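November, Clirnville bench, 4:10 pm

Equipment budget is due, so naturally I'm at the glass rack. Grundton wants 3004 for a set of softer fingers. Troten will do plain pads for 1000 and a lead time of 21 days, which I read as 30.

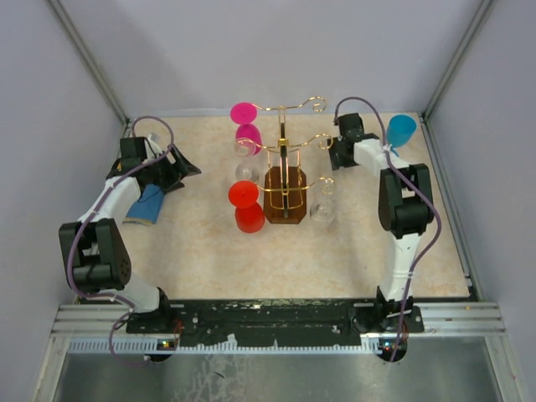
Left over after that: maybe one spare purple cable — two if Khumalo drops the freight charge again. Ask for both, get neither, as per last year.

Replacement glasses go under consumables. Last time I put them under "tooling" and had to have a meeting.
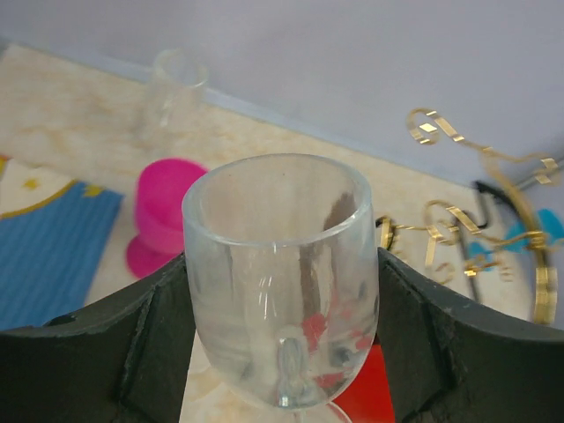
Clear wine glass between the current fingers, wrist view.

To do: get the Troten quote in writing.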